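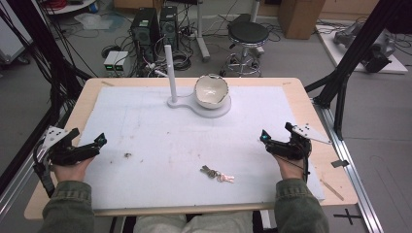 Storko: keys and small things, tabletop set

Welcome, and thank you for taking the time to read this before you open the folders. Storko is a modest collection about the little things that gather by a front door, and above all about keys and the stand people hang or drop them on. I put it together because I lose my own keys nearly every morning, and I wanted a good long look at how such things get put away.

What's in it

There are 13 folders, with 40 short clips in each. The objects are ordinary ones: a small bunch of metal keys with a pale pink charm, and a white stand with a tall post and a bowl on its round base. Everything sits on a big pale board laid over a wooden table. The board has picked up specks and pencil lines, and I have left those as they are. 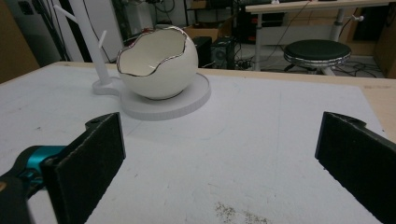 The eggshell-shaped bowl on its round base, with the silver band along the rim.

Names and labels

Folder names begin with Hendex or Craddock, my two rounds of work, followed by a number. In the labels, "bowl" always means the eggshell one, and "stand" means the post and base together. Folder 4 still uses the older word "dish", which I hope to fix in January.

Questions and corrections are very welcome. Please write to Senad Kos at Atell.

Last updated 25 October 2018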